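Open day at the Astarthorpe unit: what we saw, and what we didn't

Members who put their names down for the Civik visit will know it was oversubscribed, so this report is mainly for those who missed out. Nineteen of us went in the end, in two groups, and we were given a visitor badge, a safety talk and a cup of tea in that order. The unit sits behind the old Drurard warehouse and is easy to drive past. Allow extra time if you go to the next one.

Civik's pitch is simple enough. Small kitchenware sellers lose money on packing and unpacking, the work is dull, and people leave. The firm says its picking arm, sold under the name Pillay, can take mixed crockery out of a tray and set it down for wrapping. The leaflet says it can manage 900 pieces in a shift. I asked what length of shift, and what sort of pieces, and was told that this would depend on the site. I have asked for that in writing and will pass it on if it comes.

The demonstration was held in a side room with a rope across it. We stood well back and watched most of it on a screen fed by the small camera at the gripper, which gives you a very close view and not much sense of the whole.

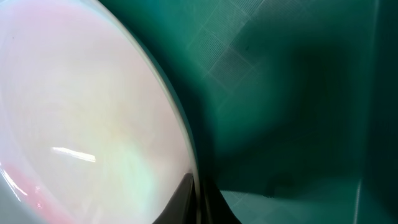

Crockery is a fair test, I will give them that. It is smooth, it chips, and no two makers agree on the shape of a rim. Shiny glaze also throws light about, and on a pale, pearly bowl like the one in the green tray, with a long white streak of glare across the inside, I would want to know how the camera tells the surface from the reflection. The presenter's answer was that the system "has seen a lot of bowls". With the dark finger right up against the rim, I would have liked to hear how hard it presses as well. There is a force limit, apparently, but the figure was not to hand.

Several members asked about breakages. Civik quotes a trial of 72 items with no damage, which sounds good until you think how few that is for anyone who ships for a living. They could not say how many of those items were glazed, or whether a person had laid them out first. I don't suggest anything underhand. A trial that size just doesn't tell a buyer very much, and it was printed in large type on the wall.

On cost we got a range so wide that I won't repeat it. Installation is quoted at 7 days, with training included — but only for the first two operators, and a new type of tray means another visit from the engineer. Ask who pays for that visit before you sign anything.

To be fair, the staff were patient and let the questions run well past the time allowed. Two of our members with larger stockrooms thought it worth a second look, and have asked for a trial using their own stock, chipped seconds and all. Civik has agreed in principle. If you would like to send a crate along with theirs, please tell the office before the end of July and label it clearly on two sides.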